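Removing Backlash From a Belt-Driven Sewing Table Lift

Before you start, lower the table to its bottom stop and unplug the motor. You will need a 3 mm hex key, a steel rule and a belt tension gauge.

1. Remove the rear cover. The Hirkach lift uses four screws, the older Wurix uses six.

2. Mark the belt and pulley with chalk so that you can return them to the same tooth.

3. Loosen the two idler bolts by half a turn. Do not take them out - the spacer behind the plate will drop into the column.

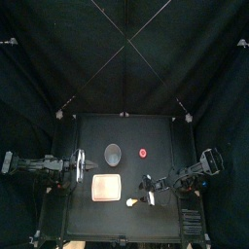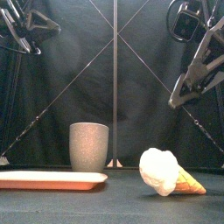
4. Slide the idler outward until the gauge reads 102 Hz on the longest free span. Tighten the upper bolt first, then the lower one.

5. Turn the pulley by hand through one full revolution and measure again. If the reading has moved by more than 3 Hz, the pulley is out of round and should be replaced.

6. Refit the cover, plug in the motor and run the lift through its full travel twice.

Check the tension again after 264 cycles. Thanks to Stamatia Antoniadis for correcting the bolt order in step 4.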